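Lemaire Screen Fund
Interim progress report: "Bukel" feature adaptation, rights and development stage
Reporting period ending in April

1. Summary

The development grant for the feature adaptation of the "Bukel" comic series remains on schedule, with one item outstanding. The option on the first two volumes has been signed. Rights to the later volumes are still held by Dollitz, the original publisher, and talks about them continue. No change to the approved budget is requested in this period.

2. Rights position

The signed option covers the main characters, the title and all story material in the first two volumes. It does not cover Urkby, the harbor town introduced in the third volume, or any character who first appears there. The second draft outline used Urkby for its closing act. The act has been moved to an unnamed port until the matter is settled, and the writer has confirmed that the change can be reversed.

Dollitz has asked for approval over any animated spin-off. Our counsel advises against granting this for the full option term. A counterproposal limited to 7 years was sent and is under review.
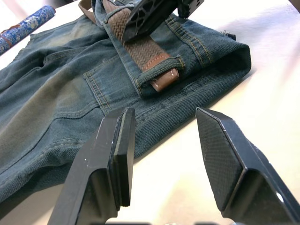
Ariel Manalastas
Head of Development

3. Script

Feven Ambaye delivered the first full draft within the period. It was read by the producers and by Jerome Cabanatuan, script editor. Notes were returned in a single document, as the fund requested after the previous report. The main points concern the length of the opening chase and the late arrival of the antagonist, who does not speak until page 30. A revised draft is in progress.

The fund's reader asked whether the story could stand without knowledge of the comics. The revised draft will include a new first scene written with this question in mind.

4. Audience work

A reading of selected scenes was held for invited comic readers and general filmgoers. We received 600 comment cards. Kenneth Sarmiento is preparing the summary, which will be sent separately. Early sorting shows strong interest in the sister's storyline and mixed views on the change of setting from winter to summer.

5. Next period

Close or formally suspend the talks on the later volumes.
Deliver the revised draft and a one-page statement from the director.
Submit a first casting list, for information only.

The second installment of the grant falls due on acceptance of the revised draft. Questions on the rights section should be sent to Ariel Dela Peña, Business Affairs.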